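Chapter 5
Clear Boxes and Other Promises

Storage advice rests on a claim that is seldom tested: that people keep better order when they can see what they own. Gebremedhin Habte put it to 76 households in Drultley, and in February he went back to look. Many of the clear bins had been filled and then forgotten, much like the cardboard ones before them. A see-through wall shows the outermost layer – and little more once the bin is full.
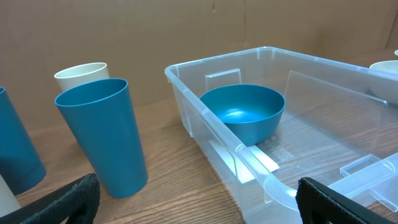 Does a clear bin still need a label? In most kitchens it does, as a label says what belongs inside even when the bin is empty.

A single bowl in a bin is easy to find, but it also takes up a shelf's worth of room. We should be wary, then, of neat results got with half-empty boxes. Section 2 asks what happens when they fill up.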